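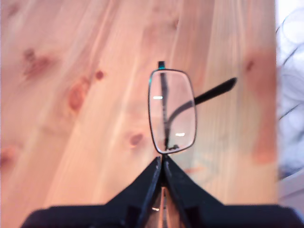 1/ Trois semaines que je fais tourner la pince Kustuline à côté de notre vieille Zallau, et je lis toujours partout que la préhension d'objets fins est « un problème réglé ». Bon. Fil un peu long, avec des réserves.

2/ Le contexte pour ceux qui débarquent : deux pinces parallèles, le même bras, le même contrôleur Dinu, les mêmes objets posés sur la même table. Je ne vends rien, personne ne m'a prêté de matériel, les deux pinces sont sur facture.

3/ Les objets : des lunettes de vue, une clé plate, un bouchon de stylo, une carte plastifiée. Les lunettes sont de loin le plus pénible. Verre transparent, cercle mince, deux branches qui font levier dès qu'on soulève.

4/ La brochure Kustuline montre des lunettes prises par le pont, branches repliées, sur fond noir mat. Évidemment que ça marche. Essayez par le bas d'un cercle, avec les branches ouvertes, et on en reparle.

5/ Par le bas du cercle, la surface de contact est ridicule. Tout se joue sur la pointe des doigts. Sur la Kustuline les doigts se rejoignent en biais et la pointe est étroite, ce qui aide pour viser et n'aide pas du tout pour empêcher la rotation.

6/ Chiffres, puisqu'on va me les demander : 600 essais de prise au total sur les lunettes, 552 comptés comme réussis par le logiciel. Joli pourcentage, 92. C'est celui que vous verrez sur une diapo un jour.

7/ Sauf que « réussi » pour Dinu veut dire : les doigts ne se sont pas refermés complètement. Une monture qui a pivoté d'un quart de tour et qui pend de travers, c'est réussi. Une monture tenue par une plaquette de nez, réussi aussi. J'ai revu les vidéos et je n'ose pas encore donner mon propre chiffre.

8/ La caméra maintenant. Celle au poignet voit très bien la monture sombre et très mal le verre. Le module de profondeur lit le bois de la table à travers, avec des trous là où il y a un reflet. Le planificateur en conclut qu'il y a du vide au milieu, ce qui l'arrange.

9/ J'ai essayé 3 réglages d'exposition. Le plus sombre enlève une partie des reflets et perd la branche du fond. Le plus clair fait l'inverse. Celui du milieu fait un peu des deux, en moins bien. Voilà pour la « vision robuste aux matériaux transparents ».

10/ La Zallau, elle, a des doigts larges et droits. Elle tient mieux la clé et la carte, rien à redire. Sur les lunettes elle tape la branche avant d'arriver au cercle une fois sur je ne sais combien, il faudrait que je trie les journaux. Moins précise, plus brutale, mais quand elle tient, ça ne tourne pas.

11/ On me répond souvent « il suffit de patins souples ». J'en ai monté 2 types sur la Kustuline. Le premier se décolle. Le second tient, mais il épaissit la pointe et on perd l'accès au bas du cercle. Donc retour aux doigts nus pour le moment.

12/ Le retour d'effort du Dinu : affiché en newtons avec deux décimales. J'ai posé un peson dessus par curiosité. Je garde la première décimale par politesse.

13/ Question qu'on m'a posée en privé : « et la pince Arnthorpe à doigts adaptatifs ? » Pas testée. La démo est belle, montée très serré, et on ne voit jamais la dépose. Si quelqu'un a des séquences non coupées, je prends.

14/ La dépose, justement. Prendre des lunettes par le cercle, admettons. Les reposer sans que la branche touche en premier et fasse basculer le tout, je n'ai pas de recette. Je descends lentement, j'ouvre à moitié, j'attends, j'ouvre le reste. C'est long et ça ne ressemble à aucune vidéo promotionnelle.

15/ Je garde la Kustuline sur le bras jusqu'en mai, avec un critère de réussite réécrit : orientation vérifiée après levée, et après dépose. Je publierai les journaux des deux pinces, échecs compris. Si vous avez un meilleur critère pour les objets à branches, je suis preneur, avec vos données de préférence.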